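Bench notebook, Tretcombe workshop, bay 2
December 2025 (Tuesday)

Continuing the tidy-up question from February: can the two-arm cell clear a table of mixed household items without a person stepping in? Short answer so far is no, but the failures are now of a different kind.

Counts since the last entry. 366 pick attempts logged on the Vesus controller, all on loose items on the black top. 877 remains the total for the year including the old gripper pads, and the two sets should not be pooled. Pad change is marked in the log as "pads B". Please do not rename that column again, the plotting script looks for it by name.

Success on single picks with pads B is 92 per cent. Success on a full clear, meaning every item put away and nothing dropped, is 66 per cent. The gap is what matters for chores. A person who dropped something in one out of three goes at clearing a table would be asked to stop.

Where it goes wrong, from reading the log line by line:

- Small rounded items. Fingers close slightly high, item squeezes out and rolls. Lowering the approach helps but costs time.
- Flat items. Both arms prefer to slide them to the edge first. Works, slow.
- Anything with a handle. The planner picks the handle or the body more or less at random. If it takes the handle of something heavy at the other end, the item swings.
- Spoon in cup. Treated as one object until the cup moves, then as two, and the plan is thrown away and rebuilt. Longest pauses in the whole log are here.

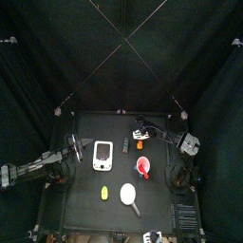
Bay 2, mixed layout, from overhead. Right gripper over the orange item, cup and spoon nearer the front.

Spacing is generous in this layout and I think it flatters us. A real kitchen table has things touching. Next set should have the cup against the round paddle and the handheld device close enough to the dark piece beside it that a finger will not fit between them.

Curtains: keep them drawn on all three sides for now. With the side ones open the Zillex segmentation picks up reflections on glossy plastic and the numbers are not comparable with anything earlier.

Compared notes with the Simiyu shop-floor trial. They sort fasteners into trays, one part type per tray, and have had far less trouble. Fixed parts, fixed places. I would call that chore done. Table clearing is still open, and wiping has not been tried at all - the wrist force readings drift too much over a shift to trust contact with the surface.

To do:
- re-zero wrist sensors before each set and write down the time
- crowded layout, same items, pads B
- force the planner to take the spoon out first, compare pause length
- check cable slack on right gripper at full reach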